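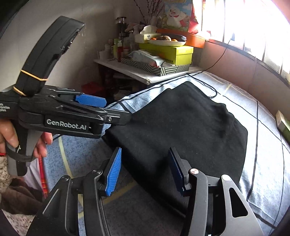 1/6 Sostgate: the standing remains
Short thread on the old bridge gatehouse at Sostgate. What survives is the lower stage of the east tower, one jamb of the carriage arch, and a length of curtain wall running down to the river.

2/6 The earliest written reference is a toll roll that lists 8 tenants owing watch duty at the gate. Olga Núñez reads the hand as late 14th century. The masonry of the lower stage looks older, but there is no dating evidence from the core.

3/6 The upper stage was taken down when the road was widened. Stone went into the mill at Pereyra, where Tadeo Ledesma has matched 472 blocks by tooling marks. Most are in the north wall, laid face inward.

4/6 The arch jamb has a portcullis groove that stops well above the present road. Either the road level dropped or the groove was never finished. Lorena Bustos favors the second. I lean toward the first, given the exposed footings on the river side.
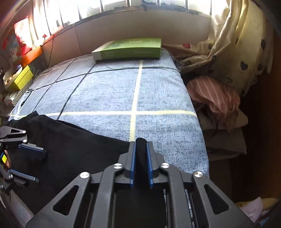 Black rounded piece between the blue finger pads.

5/6 The county survey gives the enclosed area as 3,336 square yards. That figure includes the garden plot to the south, which was added after the gate went out of use. Without it the area is more than 2,000.

6/6 Plan and elevations are by Octavio Carrasco. The toll roll is in the Rorkisura deposit, bundle uncataloged, so ask for it by title. Corrections on the portcullis groove are welcome.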